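Working with hand-held grippers in a bedroom: our house rules

At Olau we do the laundry tasks in real homes, with two grippers, one in each hand. These rules come from the Zamudio group and we changed them a little after 148 home visits. They are short on purpose, so please read all of them.

Before you start, ask the owner which things you may touch. Photos, medicine and papers stay where they are. If a framed photo stands near the bed and the owner does not want it recorded, ask them to move it. Do not move it yourself.

Wipe the lens openings with a dry cloth. Check the number on the label of each gripper and write it in the visit sheet. Two people once exchanged their tools at lunch and we lost almost 11 hours of work.

Spread one garment at a time, flat, with the sleeves open. Other clothes can stay on the bed, but keep them away from the piece you fold.

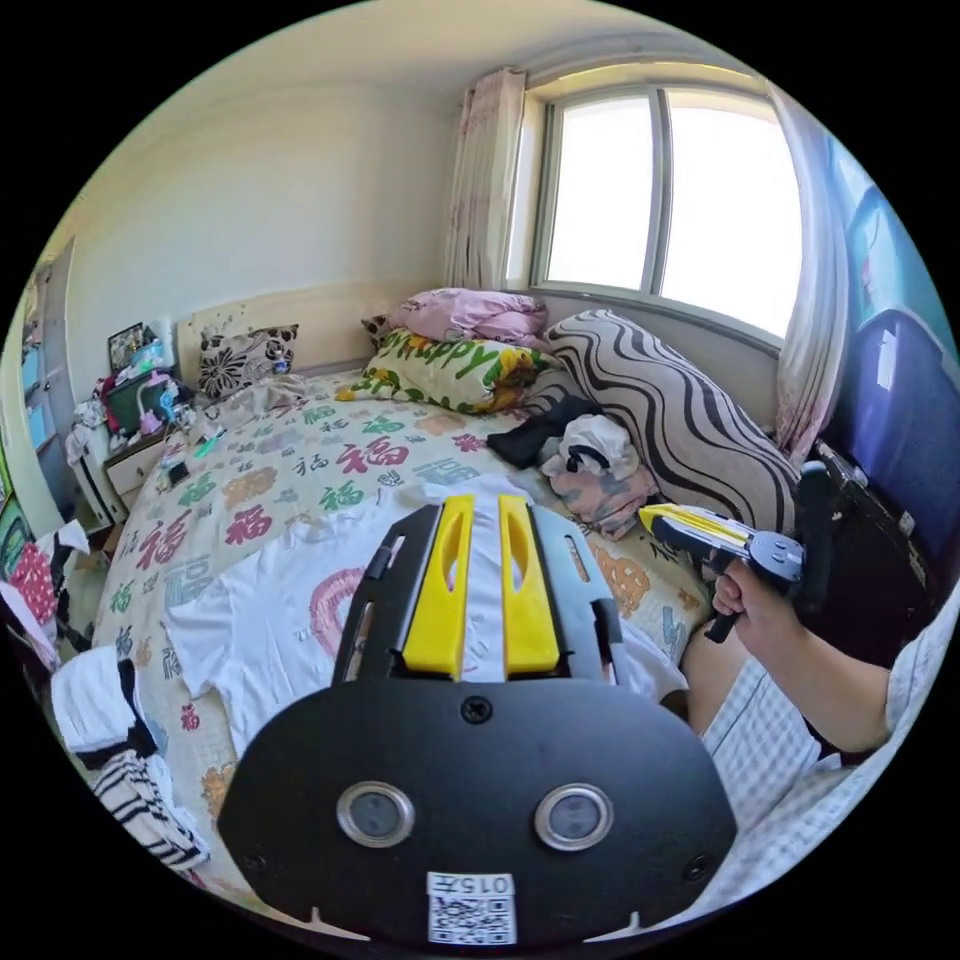

Gripper 015 over a white T-shirt, second gripper at the right.

Close the fingers slowly on the cloth and never on a button or a zipper. Thin fabric needs two tries sometimes – this is normal, do not pull harder. Keep your own fingers behind the jaws.

Make a break after 15 minutes. The wrist gets tired before you feel it, and then the folds become bad.

Window light changes a lot in the afternoon. We leave the curtains as the family has them and note the time.

When you finish, put pillows and blankets back as they were. Loose screws go to the Amilix bag, not in your pocket. I found one in my washing machine in May.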